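Chapter 6

Setting Up and Looking After a Single-Arm Cell

I learned to set up a robot cell the way most people do, by inheriting one that already worked and then slowly breaking it. I moved a table. I swapped a cable. I borrowed the fingertips off the gripper for another job and put back a pair that looked the same. By March I had an arm that missed every dish I asked it to pick up, and I couldn't have told you which of my improvements had done it. So this chapter is the one I wish I'd read first (and yes, you should read it with the arm powered down and a notebook open).

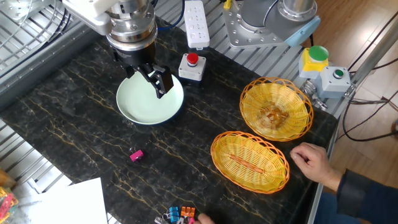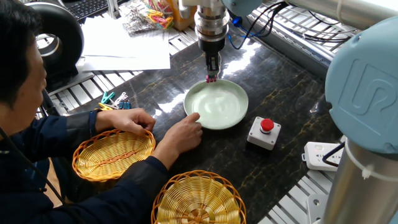 Figure 6.1 Two views of work at the table in a tabletop cell. Both show the gripper, a dish, the woven baskets and the red stop button.

We'll be coming back to Figure 6.1 a lot, so keep a finger on the page. The cell I'll call "ours" from here on is the Irnia cell, named after the room it lives in, and its whole life is moving kitchen things from one place to another: plates, bowls, baskets, and small fiddly stuff like clips. I like it as a teaching cell. Dishes are slippery and they come with rims, and a rim is a wonderful way to find out that your gripper is a hair too low!

6.1 What counts as the cell

When I say "cell" I mean everything the arm depends on or could run into. New students always start with the arm and the gripper, and then they stop. But the table is part of the cell. So are the rails it's built into, the cables, the power strip, the buttons, the things you're handling, and you. If you can bump it, or it can bump you, write it down.

I keep a one-page cell sheet for exactly this. Mine has four headings: what's bolted, what's plugged in, what's loose, and who's allowed inside. That last one surprises people. On the Tullthorpe cell, where I worked before Irnia, the sheet left it blank for a whole year, and everybody had a different idea of what it meant to "step in for a second."

Try making a cell sheet before you go on to Section 6.2. Don't fuss over the layout. You'll rewrite it at least twice before the end of the chapter anyway.

6.2 Start with the stop button

Before you do one single thing with your hands in the workspace, find the stop button and press it. Then try to jog the arm. If it moves, you're finished for the day and you've got a wiring job ahead of you (Section 6.7).

I do this every morning, and I do it again whenever someone else has had the cell. It takes less time than pouring a coffee. Note the result in the log even when it's boring, especially when it's boring, since a long run of boring entries is what tells you that a strange one matters.

Where the button sits is worth some thought too. I want it where I can reach it from my usual seat without leaning across the arm's path. On my first cell I'd put it behind the robot's base, all neat and tidy, and the first time I needed it I had to reach past the very thing I was trying to stop. I moved it that afternoon.

If your cell has more than one button, label them. People under stress press whatever is closest, and you want to know ahead of time what that's going to do.

6.3 The gripper and its fingers

Look at the fingers in the second view of Figure 6.1. They're narrow, they point straight down, and they have small pink-red pads on the tips. Parallel fingers like these close toward each other in a straight line, so for a plate or a bowl you're usually pinching the rim, one finger inside and one out. That makes the pads the hardest-working parts in the whole cell, and also the cheapest.

Pads wear. On our cell I change them every 3,000 picks, even if they still look fine to me, because my eyes are terrible at this. The Suvier cell down the hall stretches theirs to 4,000, but they handle cardboard, and cardboard is kinder than glazed ceramic. Pick a number, write it on the cell sheet, and change it only when your log gives you a reason.

After every pad change, do these in order:

Close the fingers on nothing and check that the tips meet evenly.
Close them on a gauge block and read the opening off the controller.
Touch one fingertip to your reference mark on the table and compare the height with the last entry in the log.
Pick one dish, slowly, with your hand near the stop button.

That third step is the one I skipped back in March. My replacement pads were slightly thicker than the old ones, every taught height was off, and I spent 23 hours hunting through software for a problem I could have found with a feeler gauge.

6.4 Cables, the slow troublemakers

An arm's cables get bent every time it moves, and the ones near the wrist have it worst. You want enough slack that nothing pulls tight at full reach, but not so much that a loop can drop down and catch on a basket. I run the arm through its widest moves at low speed and just watch the cables, ignoring the gripper completely. It's a bit like watching only the drummer.

My old Agudelo notebook has 101 faults in it, all from one cell, and the page corners I've folded down are nearly all cable faults. Loose connectors, a tie cinched too hard, a jacket rubbed thin against a rail. They come and go with the arm's position, so they love to vanish as soon as you go looking.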